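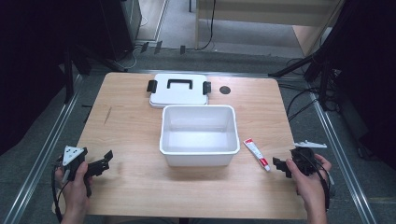

2 October 2019, Haltside, bench 2. Tidying-up tasks again. Question from Lachlan is still the same one – can a machine put things away in a house yet, without someone standing over it. My answer today, not yet, but closer than in April. Started with the tube-in-box job because it looks like nothing: small white tube, red cap, lying at a slant right of the box, goes in, lid goes on. Doing it with the two hand-held grippers, you notice how much your wrists sort out. The lid is the hard bit. Black handle across the top is fine to grab, but the latch clips hang off both sides and want to foul the rim.

Policy from last batch: 20 tries, tube in the box 8 times, lid properly seated 6. Rest of the lids went on skewed and it carried on as if all was well. Needs some way of knowing its not shut.

Mwende thinks we should drop latches altogether and do open boxes. Don't agree – people's cupboards are full of latches. Soledad wants 3,000 demos before we argue about it again. Fair enough.

To do:
– vary tube angle more, we keep laying it teh same way
– cable on left gripper, check strain relief
– ask Jolene if Ploltcombe still want the shelf task first
– Saskia to redo the lid scoring, mine is too generous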